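Saving and loading a run

1. Press Esc to open the camp menu. Saving is only possible between floors.
2. Choose Save Run and pick one of the 2 slots. An occupied slot is overwritten without a warning.
3. To share a dungeon, write down the seed (for instance 3869) and enter it under New Run > Custom Seed.

Note: Saves made in the February build of Zimen do not load in this version. Finish those runs first.

Caution: Do not rename files in the Sturnham folder while the game is open. The run will be marked as dead.
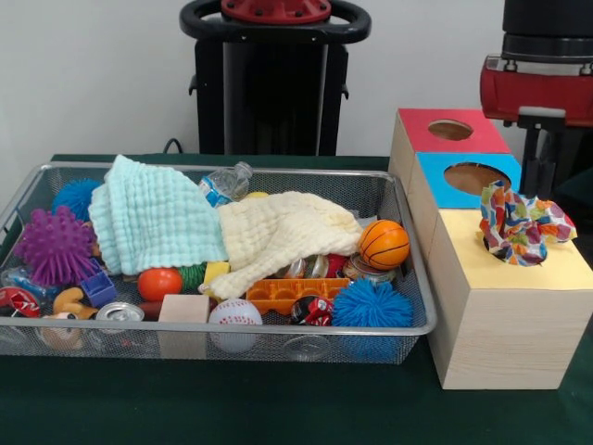
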